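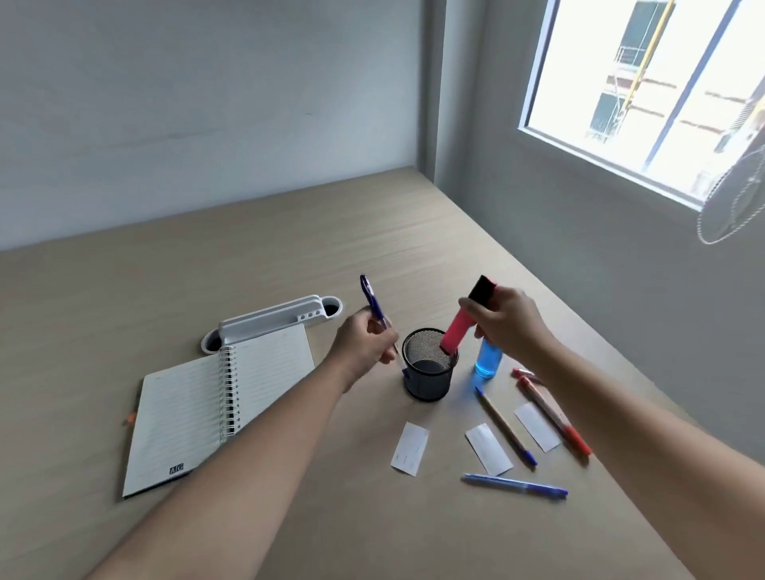 Desk setup > Storage and organization > Highlighters: cap up or cap down in a mesh cup?

fpapadakis
15 August 2026
I'm refilling a wire-mesh pen cup after clearing the desk and want a rule I can keep to. Current contents planned: one pink highlighter, a navy ballpoint, a translucent blue ballpoint, a kraft-colored pen with an orange grip, and a wood-bodied one with a blue tip. The highlighter goes in first, tip end down. The ballpoints follow. Is there a technical case for a different orientation?

Filippos

gridpaper_796
Depends on the ink. Highlighters are water-based with a fiber reservoir, so tip down keeps the nib fed. Ballpoints use a thick paste and don't care much over a few weeks. Gel pens should go tip down or flat. Tip up for long periods can let air in behind the ball.

joniharju
Disagree on the ballpoints. Tip up is the better default for anything without a cap. A retractable left open and dropped point first into bare mesh will mark the desk through the holes. I have a row of dots under my Condstead cup from February that confirms it.

gridpaper_796
Then retract it.

joniharju
I share the desk with two other people. Retracting is not enforceable.

fpapadakis
Mine has the same problem in principle, as you can see the desk through the mesh. Would a liner affect anything else?

joniharju
Cut a disk of felt or thin cork 2 mm smaller than the inside diameter. It lifts out for cleaning. Card works but picks up ink and has to be replaced.

mossgreen
Separate point: weight. An empty mesh cup is light, and one long pen leaning on the rim can tip it. Load the heavy items first and spread them around the wall. My Kirau cup went over every time the stapler was used until I did that.

Hendricks_fan
I'd store highlighters flat in a drawer and leave the cup for pens. Two-ended markers have to be flat anyway, so it saves having two systems.

gridpaper_796
A single-ended highlighter dries out from a loose cap. Flat storage doesn't change that. Press the cap until it clicks and put it wherever you can reach it.

Hendricks_fan
Flat has worked for me for 15 years. I'm not moving them.

mossgreen
What's the bottle of blue liquid by the cup? If it's ink, I'd keep it off the desk while you work over an open notebook.

fpapadakis
It's ink. It goes on the shelf when I finish. The paper slips are the next job and will probably end up in the Zokasau tray.

joniharju
Test each pen on one of the slips before it goes in. Up to half of what I put back last time was dead.

fpapadakis
Will do. Going with highlighter tip down, uncapped ballpoints tip up, cork disk underneath. I have a 100 mm square of cork left from another project, and the cup is narrower than that.

gridpaper_796
Fine, but check the gel pens if you add any.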